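Estico Keyed Cylinder, Euro Profile

Sold by Grudcombe Door Hardware, Sidstead
Finish: satin nickel or brass
Supplied with: 3 keys and a fixing screw
Stock code: GDH 51

We sell a lot of door cylinders and we don't think much of the way most of them are advertised. Every box on the trade counter promises to be snap-proof, pick-proof, bump-proof and drill-proof. A cylinder can resist these things for a while, and a good one resists them for longer than a bad one. Anyone who tells you more than that is selling something, and so are we, so read the rest with that in mind.

The Estico is a plain double cylinder, keyed on both sides, for uPVC, composite and timber doors that take a euro profile lock. There is a cut line towards the outside end. If someone attacks the lock, the front is meant to break away at the line and leave the working part in the door. We have broken a few in the vice at the back of the shop and they came apart where they should. A vice isn't a burglar, and we make no claim beyond the vice.

Does it need a key card?

It comes with one. The card carries a code, and Grudcombe will ask for it before cutting another key. Some makers talk as if the card stops all copying. It stops us copying without it. What a stall elsewhere might do with a blank that nearly fits is another matter, and if a key has been out of your hands for long we would change the cylinder and not trust to the card.

Measuring up

Measure from the centre of the fixing screw hole to the outside face of the handle plate, then from the same point to the inside face. Write the two down separately and say which is the outside. Most of our returns are cylinders bought on the total length alone. A cylinder that sticks out past the handle gives a pair of grips something to hold, and no clever pin inside will make up for that. 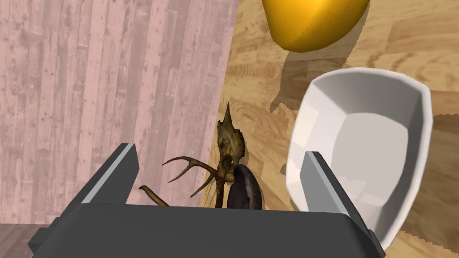

If your two measurements fall between sizes, ring and ask for Stanisława Sowa on the trade counter. She will probably tell you to change the handle plate first. It is a cheaper sale for us and usually the right answer.

Keyed alike sets

We can supply Estico cylinders to work from one key, which suits a front door, back door and garage. Allow extra time for these. The Manolakis range can be keyed alike as well, but the two makes can't be mixed on one key, whatever you may have read on a forum.

What customers have said

"Fitted it myself with one screwdriver. I was expecting the key to be stiff and it was, for the first week. Fine now." Ronaldo Calimlim

"Bought it because my insurer wanted a better lock. They then wouldn't say if the premium would change. The lock itself is all right." Antigoni Karagiannis

"Not convinced it is worth the extra over the ordinary one, but the keys are nicely cut." Stamatia Deligiannis

We print the lukewarm ones too.

Fitting and price

The cylinder is £37 in either finish, including VAT. Fitting within Sidstead is charged separately and we quote before we come out. If the old lock only needs a drop of dry graphite or the door has sunk on its hinges, a new cylinder won't cure it, and Themis Stergiou will tell you so when he looks at it. Please don't use cooking oil or thick grease in the keyway.

Returns

Unused cylinders can come back with the key packet still sealed. Once the packet is open we can't resell it and won't take it back, so measure again before you open it.

Price last checked 04/08/2024.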